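Week 4: Reading a lease before you sign it
Notes from 4/16/19

Okay, so a few of you emailed to say the sample lease from Kobori was a slog. It is! I picked it on purpose. It runs to 31 clauses and only a handful of them will ever cost you money, so today was mostly practice in finding that handful.

Start with the money page. Our sample tenant pays $864 a month, due on the first, and then there's that little sentence on the back about "additional rent." I read my own first lease three times and missed it every time. Additional rent can mean water, trash pickup, a late fee, whatever the landlord has decided to fold in. Circle it, write the total next to it, and use that total when you do your budget sheet (the one from week 2, blue header).

Misaki Mizuno asked a great question about the deposit: is "last month's rent" the same thing as a security deposit? Nope. They sit in different clauses and they often follow different rules, so look for two separate lines and two separate amounts. If the lease mushes them together, ask for it in writing before you hand over a check.

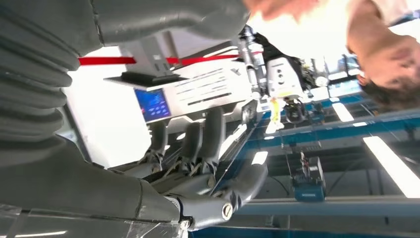
Then we got to repairs, and I talked way too long about my old radiator on Limunwood, sorry. What I wanted you to take from it was the word "notice." Most repair clauses say the landlord has to act after getting notice, and then somewhere else, usually pages later, they tell you what counts as notice. In the Kobori lease a phone call doesn't count. It has to be a letter or an email to the office address. So send the email, even if you also call, and keep a copy someplace you'll find it.

Ending the lease: look for the renewal clause and read it slowly. Ours renews by itself unless the tenant writes in before the end of December, and that deadline comes up well before the lease runs out. Put it in your phone the day you sign. I mean it!

We didn't get to subletting. Please read clauses 20 through 24 on your own and mark any sentence where you can't tell who has to do what. We'll open with those.

For next time, bring the Wosier lease (second one in the packet) with the money page filled in. Work with a partner if you like, but hand in your own sheet. Office hours are the same as always, and if you have a real lease you're nervous about, bring that too and we'll look at it together.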